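Home | Notebook | Dye Log | Contact

Filed under: Natural dyes, November

This site uses cookies. OK / Read more

Bukisico vat, second go -- and what a colour! Walnut husks from Gorard, 389 g, soaked overnight, then kept at 50 degrees all afternoon. Layug wool took it best, cotton barely. Try 5 g iron next.

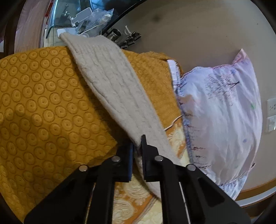
Onion skins next, and I can't wait! For the pale end of the shade card I'm after the beige of the long knitted piece on the bed. Two short dips should do.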